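第四讲 工作场所自动化与岗位变化(讲义)

课程:服务业劳动与技术
适用:本科三年级,5月授课用

一、本讲范围

前三讲讨论了制造业流水线的自动化。本讲转入餐饮与后厨整理类工作。此类工作的特点是物品种类杂、摆放位置不固定、单次动作价值低,长期被认为不宜交给机器。近年来,机械臂开始承担其中的取放与归位环节,岗位内容随之发生变化。学生应在课前读完阅读材料第二部分。

二、案例背景

Collbridge公司经营团体供餐业务,下设中央厨房与若干配餐点,在册员工616人。公司在Bolano配餐点设立训练台,用玩具厨具和仿真食品练习器具整理,待动作稳定后再转入真实后厨。设备集成由Yalçınkaya承担,排班与工时记录使用Citura系统。

训练台采用白色台面,机械臂在台面上方作业,器具包括盘、滤筐、瓶类和小型烤箱。选用玩具器具有两项考虑:其一,跌落与碰撞的损失小;其二,员工可以在不影响供餐的情况下反复观察和纠正。

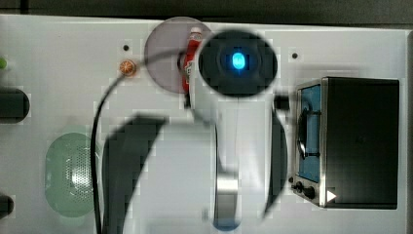
整理工作的难点主要在于判断。熟练员工拿起一只瓶子之前,已经知道它应当放在何处、旁边的盘子是否需要先挪开。这类知识极少写入操作规程,多由老员工口头传授。引入机械臂后,公司要求把这些判断逐条写出,岗位说明书因而由原来的一页增至4页。编写工作占用了员工相当多的时间,最初并未计入工时,后经员工代表提出,才在Citura中单列为“规程编写”一项。

三、岗位内容的变化

1. 任务的重新划分。重复性的取放由机械臂承担,员工转向摆台、监看、处置异常和交接记录。原“器具整理员”一职更名为“工位协调员”,工资等级的调整则晚于更名。

2. 技能要求。员工须掌握急停操作、末端夹爪的日常检查以及异常记录的填写。公司安排3次集中培训,每次培训后进行实操考核。部分年长员工反映,书面记录的负担大于操作本身。

3. 工作节奏。以往员工可自行决定先洗后放或先放后洗,现在须配合设备的动作周期。访谈中有员工称,体力消耗减少,但注意力不能离开台面,休息时仍感疲倦。授课时可与第二讲“监视性劳动”的概念对照。

4. 责任归属。器具放错位置时,究竟属于摆台疏漏、程序设置不当还是设备故障,初期没有明确规定。公司后来在交接表中增加原因栏,由当班员工与设备维护人员共同签字。

四、台面布置与人机分工

台面布置看似琐碎,却直接影响员工的工作量。物品越杂,机械臂停顿后需要人工介入的情形越多,摆台人员须事先考虑取放的先后。训练台上大件与小件混放:平底锅上横着一把绿色锅铲,盘子旁有橙子片,滤筐右侧是杯子,再往右有剥开的香蕉、小碗和草莓,番茄酱瓶则横放在烤箱旁。学生阅读案例时,应思考哪些物品需要由人先行处理,以及作出这一判断的人是否获得相应的报酬与职级。

公司的内部考核指标为单班归位率95%。该指标只统计物品是否到位,不统计员工介入的次数。Bolano配餐点的员工代表认为,指标把人的补救工作计作设备的成绩,应当另设一栏。截至本讲义编写时,双方仍在协商。

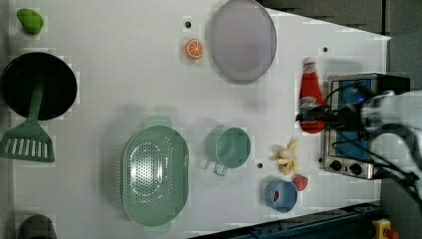 五、讨论要点

(一)岗位更名与待遇调整不同步时,员工可通过何种渠道提出诉求。

(二)员工口头传授的经验写成规程之后,其归属与署名应如何处理。

(三)归位率一类的指标应当如何修订,才能反映人工介入的实际工作量。

(四)对于不愿转为工位协调员的员工,企业应提供哪些安排。

六、作业

选择一个自己熟悉的后厨、仓储或零售岗位,列出其中的取放类任务,说明哪些可以由机械臂承担、哪些仍须由人完成,并分析任务调整后该岗位在技能、节奏和责任三方面的变化。作业须附岗位任务表,访谈材料应隐去受访者姓名。下一讲开始前提交。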